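Home Essays Letters Archive About Contact

Search this site Enter keywords Go

The Life They Print on the Box

21/12/2022

Our dishwasher has been dead for eight years. I know this because the leaflet that came with it gave it an expected service life of ten, and it is eighteen years old. It ran last night. It is loud, and the top rack has to be lifted a little on the left before it will slide, but the plates come out clean and it has not yet flooded the kitchen. As far as the people who wrote the leaflet are concerned, I own a corpse.

I bring this up after spending most of the fall reading a document that the town of Stevumton put out in September, called an asset replacement schedule. It runs to a good many pages and almost all of them are tables. The town has listed 1,957 things it owns that plug in, from desk computers to the hand dryers at the pool, and next to each one there is a column headed "End of life." Of those 1,957 things, 1,745 are due to reach the end of their lives within the period of the schedule. I had to read that line over again. I live in a town where nearly every object is terminally ill.

The schedule does not say who examined the patients. I wrote and asked, and got a polite reply telling me that the lives were "based on industry guidance." So I asked which industry. There was a longer wait that time, and the answer was that the figures had been supplied with the equipment, or by a consulting outfit called Skakness, which I gather does this kind of table for a lot of towns. I have no complaint against Skakness. They were asked for a table and they produced a table. But a number supplied by the seller is a strange thing to plan a budget on, and I don't think we'd accept it anywhere else. If the man who sold me my shoes told me when I would need new ones, I'd thank him and go on looking at the soles.

I should be fair about where these numbers come from, and some of them are perfectly good. A smoke alarm really does wear out in a way you can't see, and I want mine replaced on the date stamped on it. The same goes for car tires past a certain age and for anything that holds pressure. There are parts that fail without warning and hurt people when they do, and a calendar is the right tool for them. My trouble is with how the calendar got loose and wandered into the rest of the house. Somewhere along the way a desk lamp started getting the same treatment as a fire extinguisher.

Take the phrase itself. "End of life" used to be something a doctor said, quietly, in a hallway. Now it is a line on a web page, and what it means is that a company has decided to stop doing something. They will stop selling the part, or answering the phone, or sending out the updates. Those are real losses and sometimes they are good enough reasons to replace a thing. But they happened to the company, and the phrase pins them on the object. The toaster didn't do anything. I notice that nobody in sales says "end of our interest," though I think it would be the more accurate label. 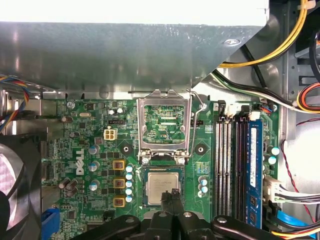
Computers are where the schedule is at its most confident, and where I am most inclined to argue. Every desktop machine on the list is given the same span, whether it sits in the planning office drawing maps all day or at a back counter printing dog licenses. One span for all of them, to the month. I find this hard to square with how the things are made. Somebody designed them to be opened. The processor on a Dell board like this one sits in a socket, under a silver plate that tilts up on its hinge, with a thin lever running along the side, and there are two small screws down at the corners of the plate. People don't go to the trouble of a hinge and a lever on something they expect to stay shut forever. And yet the column on the right treats the whole machine as a single lump that goes bad all at once, like a carton of milk.

The standard answer is that nobody has time to open anything. I take this more seriously than I used to. An hour of a skilled person's work costs real money, and if a new machine is cheap and the old one needs two visits, the sums can come out in favor of the new one. Fine. Then do the sums, and show them. What I object to is a table that decides the question before anyone has done them. You can't claim that repair is too expensive if the schedule has the thing on a pallet before it has ever needed repairing. I looked through all those pages for a column that said whether an item was currently working. There isn't one.

I should also admit that I have been wrong about this kind of thing, and it cost me. I kept an Onel space heater going years past any sensible date, out of pure stubbornness, with a replacement cord I was rather proud of. It smelled. I told myself that heaters smell. One evening it gave a pop and took out every light on the first floor, and the electrician who came was not impressed by my views on planned replacement. So there is a kind of keeping that is just as lazy as throwing away, and I've done it. You have to look at the thing. I hadn't been looking at the heater, I'd been admiring myself for still having it.

But looking is exactly what the printed life is meant to spare us. I think that is most of its appeal. A person who replaces a working furnace on schedule will never be blamed for it, even if the new one turns out worse. A person who keeps a furnace one winter too long will hear about it at every meeting until they retire. If I had that job I expect I'd love the column too. It takes a judgment that somebody would have to stand behind and turns it into a date that nobody has to. I don't say this to be rude about the people in the town offices, who are mostly underpaid and get letters from people like me.

There is a cost to it all the same, and the cost is larger than the bill. When nothing is ever kept long enough to need fixing, the people who can fix it go and do something else. We used to have a place on the north side of town, Muñoz, that repaired small appliances and sold vacuum cleaner bags, and you could walk in with a mixer in your arms and be told in front of other customers whether it was worth saving. Often they said no. That was the useful part! They had nothing new to sell me in its place, so when they said no I believed them. The shop is a phone store now. I can still get an opinion on whether my mixer is finished, but only from somebody who would like to sell me a mixer.

I am told that the answer is better labeling, some kind of score on the box that says how easy a thing is to repair. I'd like to be cheered by this and I am not, very. We have labels for everything already. I've seen a "built to last" sticker on a fan that I could not have opened without a hacksaw. A score given out by the maker, or by some body the maker pays to belong to, is the same printed life over again with a nicer color scheme. It might help at the margins. I would trust it more if it were worked out afterward, from what came back broken and what could be done about it, and I don't see many companies lining up to publish that.

The greener arguments leave me uneasy as well, and I say that as someone who agrees with the conclusion. The schedule has a page on the environment, with a leaf on it. It says the new equipment will use less power than the old. Very likely it will. It doesn't say what it took to make the new equipment, or where the old lot is going beyond "responsibly recycled," a phrase that I have never once seen followed by an address. A hand dryer that saves a little power every year may take a long while to pay back a working hand dryer thrown on a heap. Maybe it pays it back quickly. I don't know, and neither does the page with the leaf.

What I asked for, in the letter I sent in before the comment period closed, was small. I asked for one more column. It could be headed "Condition," and somebody would fill it in by going to the thing and turning it on. I said I would accept three words: good, fair, bad. I suggested that anything marked good be left alone for another year and looked at again. For the safety items I said keep the dates, and for anything that has stopped getting security fixes and sits on the town network, I said I could see the case for moving it or retiring it, though I would still like somebody to write down which of the two they did.

The reply came last week. It thanks me for my interest and says that individual inspection of 1,957 items would not be practical with current staffing. I can believe it. Somebody will have to go to all 1,745 of the condemned ones anyway, though, to unplug them and carry them out to the truck, and I would have thought that person could be handed a pencil. I've written back to say so. The dishwasher is on again as I type this, and it has started making a new noise, a sort of ticking, which I intend to look into once the dishes are done.

Recent essays

What the Extended Warranty Is Extending
In Defense of the Second-Best Umbrella
50 Emails About a Parking Permit
The Trouble With "Lightly Used"
Why I Still Don't Trust the Self-Checkout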